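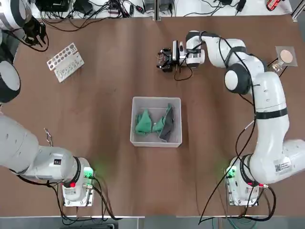
Notes pour l'intervention de mardi, atelier « Ranger les petites choses », Stalenstead

Diapo 1 – Ouverture
Bonjour à toutes et à tous, merci d'être venus si nombreux ! Laisser la première photo à l'écran pendant que les gens s'installent. Commencer par une question à la salle : qui a chez soi un tiroir qu'on n'ouvre plus qu'à moitié ? Attendre les mains. (Lever la mienne.)
Annoncer le sujet : le bac ouvert, posé au milieu de la table. Un objet tout bête, et j'ai de quoi en parler pendant quarante minutes !

Diapo 2 – Pourquoi un bac blanc
Revenir à la photo. Table en bois brun, bac en plastique blanc, rectangulaire, sans couvercle. Le contraste saute aux yeux, on sait tout de suite où poser les choses. Et puis les parois laissent passer un peu de lumière, j'adore ça : chez moi, je devine le contenu depuis l'autre bout de la pièce.
Parler du couvercle. Un couvercle, c'est un geste de plus, et c'est ce geste-là qui fait échouer le rangement à sept heures du soir, quand on rentre avec les bras chargés.

Diapo 3 – Le petit crochet
Montrer le petit crochet en métal, côté gauche de la table. Un bout de fil argenté recourbé en boucle, minuscule à côté du reste. Demander à la salle : où va-t-il, chez vous ? Laisser venir les réponses, il y en a toujours de merveilleuses (le bol à clés, la boîte à thé, la poche du manteau).
Ma réponse : dans le bac, tout de suite, sans réfléchir. On trie plus tard. Insister sur « plus tard », qui veut dire le dimanche et pas l'année prochaine !

Diapo 4 – L'inventaire d'Emstead
Raconter l'atelier d'Emstead. On a vidé les tiroirs de l'ancienne mercerie : 3 000 petites pièces, crochets, anneaux, boutons, épingles. Après le tri il en restait 2 000 à garder, et la grande table a enfin retrouvé son usage. Dire combien c'était joyeux, on chantait presque.
Ne pas s'attarder sur les étiquettes, j'y reviens à la diapo 6.

Diapo 5 – La méthode Quezada
Un bac par table, jamais deux. Au centre, à portée des deux mains. On le vide quand il est à moitié plein – à moitié, je le répète, parce qu'un bac plein devient un meuble.
Démonstration avec la boîte de boutons : 200 boutons renversés, trois personnes de la salle, cinq minutes au chronomètre. Prévoir la nappe, sinon ça roule partout (souvenir de l'an dernier…).

Diapo 6 – Étiqueter, mais après
Les étiquettes viennent en dernier. Si on étiquette d'abord, on range pour faire plaisir à l'étiquette. Montrer le carnet Flomo, faire passer dans les rangs, le récupérer avant la pause !

Diapo 7 – À vous
Exercice pour la maison : choisir une table, une seule, y poser un bac et ne rien changer d'autre pendant une semaine. Noter ce qui atterrit dedans. Les surprises sont la meilleure partie.
Questions de la salle, dix minutes. Les fiches sont à la sortie, 300 exemplaires, servez-vous et prenez-en pour les voisins.
Penser à rendre la rallonge à l'accueil.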